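Small Midea Microwave, Cream with the Pink Line: Three Months In
Filed under: Kitchen, small appliances

I bought this microwave in February to replace one that had stopped heating. It came through Liew, an import shop in Drustville that carries small appliances with Chinese control panels, so what I have is the version with Chinese labels. I can't read them. I knew that going in, and the price reflected it.

I live alone most of the week and use a microwave for coffee, leftovers, frozen vegetables and now and then a potato. That is the whole range of what I can report on. I haven't baked in it, and I don't plan to.

The size is right for a small kitchen. It takes up less of the counter than the old one did, and I got back enough room for the cutting board. The body is a cream plastic with rounded corners and a thin pinkish line around the door. On the store page I thought the line would look cheap. I stopped noticing it after a week.

The door swings wide, which matters if your counter runs into a wall on the left. Mine has 2 inches of space there and the door clears. The hinge feels firm and hasn't loosened. The light inside is a warm color and bright enough that I can tell whether soup is bubbling, though the window is dark and you have to bend down for it. With the oven off you see almost nothing through the glass.
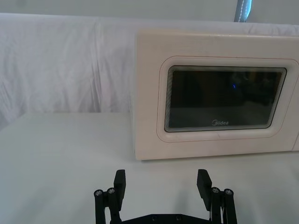
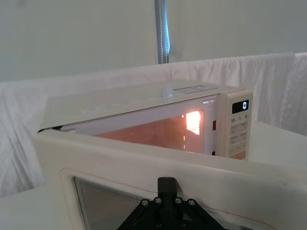
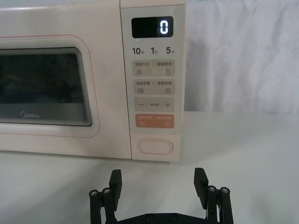
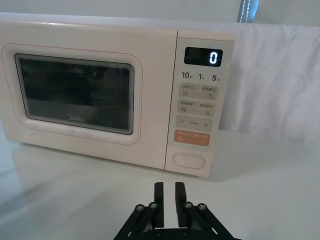

Wilma Dalgleish wrote in to say that she has had the same oven since last year and never touches anything except the 10 second, one minute and five minute labels under the display. She asks why anyone would want the rest.

I mostly agree with her. The numerals are large and dark and can be read from across my kitchen. Two taps on the one minute spot handles a bowl of rice. For the gray buttons under them I used a translation app once and wrote the results on a card. The top one is microwave power on the left and smart defrost on the right. The next one down is microwave sterilizing and a food menu. I keep the card inside the cabinet door and look at it less than I expected to.

Defrost is the weak spot. A pound of ground beef came out gray at the edges and solid in the middle the first time. The second time I stopped it halfway, broke the meat up by hand and put it back, and that was better. I now thaw meat in the refrigerator overnight and use defrost for bread only. A frozen roll takes 18 seconds on full power anyway, so even that is a habit more than a need.

Reheating is good. Coffee, 28 seconds by my watch, is hot enough to drink and doesn't boil over. A plate of pasta heats evenly if I leave a gap in the middle. Soup needs one stir.

Cleaning takes a damp cloth. The plastic on the door is light and shows every finger mark, so I wipe it on Sundays with a little dish soap. The mesh on the inside of the window collects grease around its border, and for that I use a Flikance sponge, the soft side. The rough side will dull the plastic. I found that out on the bottom of the old one.

I also looked at a Fellau model with a dial. The dial was easier to understand, but the door was stiff and the oven stood too tall for the space under my cabinets. If you have the height and don't want to deal with labels in another language, I would go and try that one.

For the price, I would buy the Midea again. Measure the counter first, with the door open, and make yourself a card for the buttons.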